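Pine Tabletop FAQ: Everything You Keep Asking Me About My Table
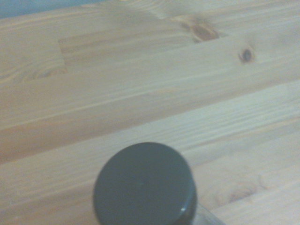

Why pine?

Price, mostly! I wanted a big solid wood top and I did not have oak money. I also just like it. Pine is pale and friendly and it makes a dark room feel less gloomy (my workroom faces north, so I need all the help I can get). I looked at the Lerker top first, which was a little thicker, and ended up with the Zirkholm because it came in the length I wanted and I could carry it up the stairs with one other person.

Is it one piece of wood?

Nope, it's planks glued edge to edge. You can see the seams if you look along it, and there's a spot where two shorter pieces butt up end to end and the grain suddenly changes direction. A few of you wrote in to ask if that's a crack. It's a joint, it's supposed to be there, and it's as smooth as the rest when I run my hand over it.

Do the knots bother you?

I love the knots! There's a big brownish one with a reddish middle and a much smaller, nearly black one close by, and I have a habit of setting my coffee between them. If you want a plain surface, pick another wood or go through the stack at the store until you find a quieter board. I went the other way and dug for the one with the most going on. The store guy was very patient.

Do knots leak sap?

They can. Mine got a little sticky the first May I had it, when the sun came around and hit the table in the late afternoon. I scraped the sticky stuff off with an old plastic card, wiped the spot with rubbing alcohol on a rag, and let it dry overnight. I had to do it again a couple of weeks later and that was the end of it. If you're going to paint, use a shellac primer over the knots first or they'll come through yellow. Ask my bookcase.

What finish did you use?

Sjöberg hard wax oil, the matte one. I put on 2 thin coats with a lint-free cloth and buffed off the extra after each. Thin means thin! My first test board got a big happy puddle and stayed tacky for 9 days. Lay your oily rags out flat outside to dry before you throw them away, please, they can catch fire in a heap.

What grit do you sand with?

I start at 120, go up to 180, and call it done, always with the grain. I've tried 200 and up and couldn't feel any difference once the oil was on.

Won't it turn orange?

It'll get warmer over time, yes. All pine does. There were already honey-colored streaks in mine and I don't mind them spreading. Some oils come with a bit of white pigment, and that slows the yellowing down if you really hate it. Move your lamps and trays around now and then so you don't end up with pale circles.

How do you get dents out?

Damp cloth over the dent, warm iron on top, a few seconds at a time. The steam swells the wood back up. It works great on a dent and not at all on a gouge where the fibers are torn. I've left most of mine alone, to be fair.

How do you clean it?

Damp cloth, drop of dish soap, wipe dry. No spray polish and no scrubby sponges. I re-oil the whole top once a year or so, when it starts looking thirsty.

How much did the whole thing cost?

Roughly $200 with the oil and sandpaper, and another $13 for the felt pads under the legs. The legs came off an old Umthorpe desk, so those were free.

Last updated May 12, 2021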